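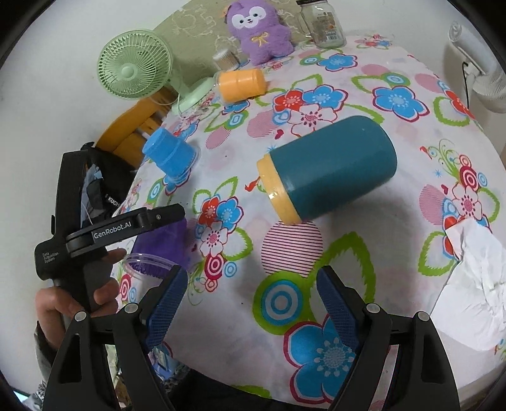 Hi Korkor and everybody, I'm with you on the seeding, mostly, but I think we're being hard on Hotthorpe. They lost their point guard in the second week and still took 4 from the top half of the table, and if Zuweira Gbeho is back for the conference tournament (fingers crossed!) I wouldn't want to draw them in the first round. I've been going over all this at the table with the floral cloth on it, the orange cup and the blue cup both lying on their sides, and I keep coming back to the same bracket.

On 14/02/2023 Korkor Sulemana wrote:
> Bratu should get the one seed and I don't see an argument.
> Hotthorpe can't rebound and they've been living on free
> throws. Did anyone catch the crowd figure for the Usto game?

It was 3,654, Korkor, and that has to be the best crowd Usto has had for a women's game in a long time. Mayuree told me the student section was full well before the tip, and it sounded like it on the radio.

As for Bratu, sure, they've earned the top spot, but they play a seven-woman rotation and three games in three days is a lot to ask of those legs. Margit Moen can give you up to 40 minutes a night, bless her, but she was walking the ball up by the end of the last one. Give me Usto in the final, by 12 if the threes are dropping and by a hair if they're not.

Is anybody driving over for the semifinals? I have room for two and I don't mind leaving early.

Divina Abella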